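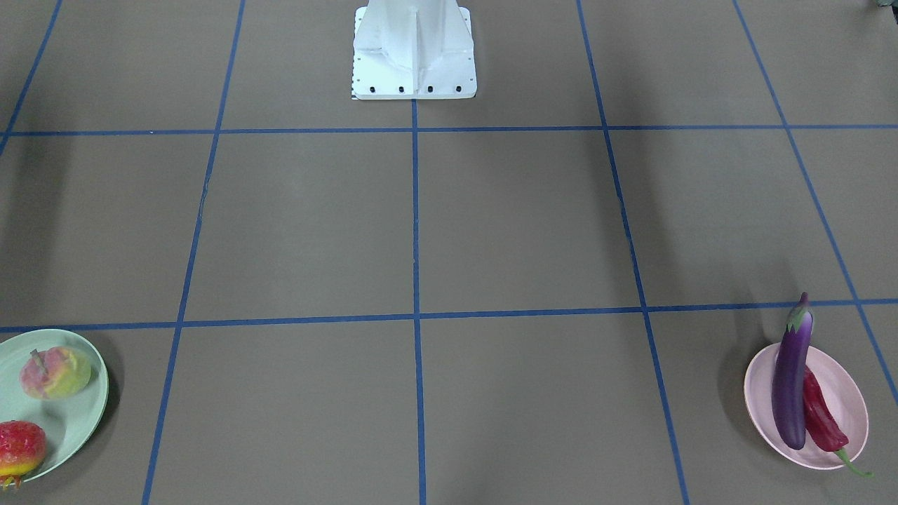
Blue tape, two plates, fake produce. My whole day, basically.

2026-09-04

So the floor grid is down! Laiba and I did the taping and my knees are still complaining. A few of the strips wobble and one of the long ones runs a bit crooked, but Kwame says the model won't care as long as we write down the right cell for every start position, and I'm choosing to believe him.

We got 16 good examples before lunch and then only 5 after, thanks to me saving a bunch of them under the wrong task name (peach for eggplant, don't ask). Farzana was very nice about it. She wants the plates moved to new cells every couple of runs so it doesn't just learn "fruit on the left, eggplant on the right" — fair enough, but wow, it slows you down.

The chili pepper is my least favorite. I had to throw out 2 takes of it and I'm sure tomorrow will be the same. The strawberry I love.

Jawad is bringing more plates in the morning. I need to fix those file names first, and buy tape, and call Mom back — she tried me twice while I was recording.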